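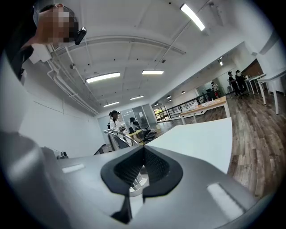 Ceiling lights and pipe run, main room, October

Minutes — Skisen building users, lighting and furniture meeting
Started 4:30 pm. Notes from last time taken as read.

1. Ceiling lights
All agreed the fluorescents are too harsh late in the day. Neagu quote is in for replacing the fittings — $2,205 including labor. Felt to be high. Get a second price from Drirkis before anyone signs. White pipes along the wall stay as they are, landlord's side. Question about whether the work can be done in one evening, no answer yet. ACTION: office to chase.

2. Desk lamps
Proposal to buy small lamps so the overheads can go off after 5. Silver gooseneck type liked by most, bends where you want it, small base. Others wanted a wider shade. Bare bulb showing under the cone is a bit glary if it's turned toward your neighbor. Frosted bulbs only, please.
Order 16 to start, 3 spare. Vote: 17 for, none against.

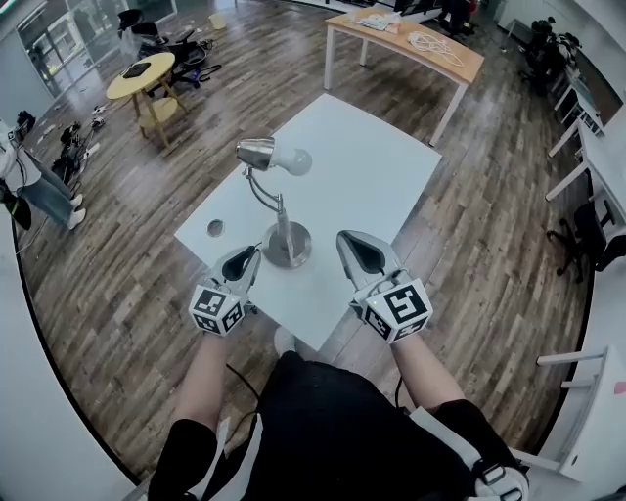 Gooseneck lamp on the white square table

3. Tables
White square tables have the grommet hole, so cords should go thru there and not over the edge. Round wood side table to stay put for now, people like it for tablets. Light wood desk with the white legs — Trornska asked if they can have it. Deferred, need measurments first.

4. Floor and tidying
Cables on the floor again. Tape down or coil up at end of day. Spare office chairs to be pushed in under desks, not parked in a bunch. Small yellow waste bin gets emptied with the others, it was missed twice.

5. AOB
Glass door sticks in damp weather. Reported.
Coffee money still short.

Next meeting same time, same room. Closed 5:20.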